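Bakalis Library Opens Recorded Music and Oral History Collection to Borrowers

17 Jul 2018

The Bakalis Public Library has opened its recorded sound collection to all cardholders, ending a period of several years in which most of the material could be heard only by appointment. The collection holds 1000 compact discs, most of them recordings of local musicians, church choirs, school bands and spoken interviews with residents of the town and the surrounding farms.

Cardholders may now borrow up to 2 discs at a time for a period of three weeks. Loans may be renewed once, in person or by telephone, provided no other borrower has placed a hold. There is no charge for borrowing, and the library has confirmed that late fees will not apply to items in this collection during the first year.

The change was approved by the library board in April, following a review of how the collection was being used. The review found that only 61 listening appointments had been made in the previous year. Several residents wrote to the board to say that the appointment hours, which were limited to weekday mornings, made it difficult for working people and students to hear the recordings at all.

"These recordings were made by people of this town and paid for by people of this town," said Musyoka Lema, head of collections. "A morning appointment in the reading room suited very few of them. We expect the discs to travel, and we have made copies with that in mind."

Master copies of every recording will remain in storage on the lower level of the building and will not be lent. The discs on the open shelves are duplicates, prepared by library staff over the winter. Where a borrowed disc is lost or damaged, the borrower will be asked to report it at the front desk so that a new copy can be made. A replacement charge may apply in cases of repeated loss. 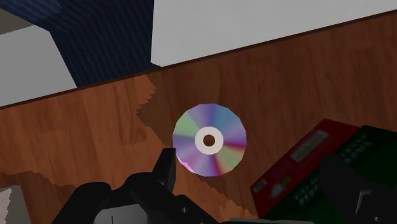

The oral history portion of the collection consists of 203 interviews. The earliest were taped on cassette and moved to disc when the library's cassette equipment was retired. Subjects include the closing of the Stotance mill, the building of the county road, and daily life in the boarding houses that once stood along the river. Many of the speakers have since died, and the library has contacted families wherever possible to confirm that they have no objection to lending. A small number of interviews remain restricted at the request of the speaker or the family. These are marked in the catalog and may still be heard in the reading room with written permission.

The music recordings are arranged by performer and, where the performer is not known, by the place of recording. Listeners should be aware that sound quality varies. Some of the choir recordings were made from the back of the hall on home equipment, and the library has chosen to leave them as they are. Printed notes are available for most of the music discs. Notes for the remaining items will be added as staff time allows.

Residents who do not own a disc player may borrow a portable unit from the front desk for use in the building. Headphones are provided. Two of the study rooms on the upper floor may also be reserved by groups of up to six people who wish to listen together – a request made by several teachers and by the Grotel Senior Center, whose members took part in many of the original interviews.

The library has also begun work on making the interviews available for listening through its website. That work is expected to take considerably longer, as each recording must be checked for personal information before it is posted. No date has been set for its completion. The board has stated that the lending collection will be kept in place after the online service opens, in recognition of the many households in the northern part of the county that do not have a reliable internet connection.

Donations of recordings are welcome. Items should relate to Bakalis or the neighboring townships and should be accompanied by the name of the performer or speaker, the place of recording and the year, if known. Commercial recordings are not accepted for this collection and should be offered to the general lending library. Donors will be asked to sign a form allowing the library to make and lend copies. Original cassettes and reels can be returned to the donor once they have been transferred.

The collection is shelved on the main floor, beside the local newspapers. A printed catalog may be consulted at the front desk, and copies have been placed in the branch libraries at Grotel and Numen. Borrowers at the branches may request any unrestricted disc for delivery, which normally takes two working days. Questions about the collection, including requests to restrict or correct a recording, should be directed to the collections office.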